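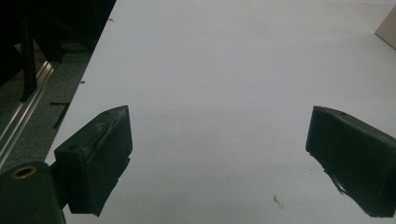

White tabletop, pale grey in this light.

Uncombe Blanket FAQ

Questions about the Uncombe crochet blanket pattern, answered quick as I can. Will add more when I get a minute.

What yarn did you use?
Lukora DK, the wool and cotton one. Any DK that gets close to tension will do. Softer yarns make the ripples floppy, some people like that.

How much do I need?
1,988 metres for the full size, border included. Cot size takes 445 metres. Buy a spare ball if you crochet loosely, dye lots vary and the border shows it up.

What size hook?
4.5 mm for the body, 4 mm for the border. Go up half a size if your foundation chain pulls in. Mine always does.

Can I make it wider?
Yes. The ripple repeat is 20 stitches, so add chains in lots of 20. Dont forget the extra 2 at the end for the edges, those don't change however wide you go.

My edges are slanting, what have I done?
Missed the decrease at the start of the row, most likely. Rows begin and end with a two-together. Skip one and you gain a stitch, then it wanders off. Pull back to the last straight row. Sorry.

Is it UK or US terms?
UK. Treble means UK treble. US version is the second half of the same PDF, scroll down.

Is there a chart?
Yes, last page. Print it in colour if you can, the two greens look the same in black and white. 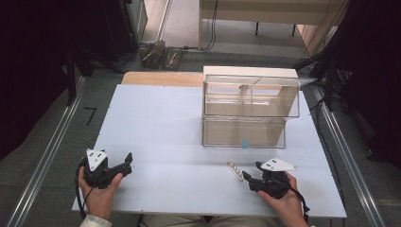
Do I have to block it?
Up to you with acrylic, but wool needs it. Soak in cool water, squeeze out in a towel, pin the points of the ripples and leave till fully dry. Overnight usually, longer in winter.

Can I use up scraps?
Please do. Stick to one weight. Change colour on the last pull through of the row, not the first stitch of the next one, otherwise you get a bump of the old colour. Crochet over the ends as you go.

What's the difference between Uncombe and Skendus?
Skendus is the older pattern, same ripple but no border and a bigger hook. Quicker to make. Uncombe is denser and warmer. Stitch counts are different so don't mix the two patterns half way.

There's a mistake in row 6
Fixed in February. If your copy says "miss 3" at the bottom of the dip it should say miss 2. Download it again from your account, no charge.

Can I sell blankets I make from it?
Fine, small numbers, just credit the pattern. Please don't copy or resell the PDF itself.

Will there be a matching cushion?
Working on it. It's going to be called Bjarnason and uses the same repeat, worked in the round. No date yet, the corners are still being akward.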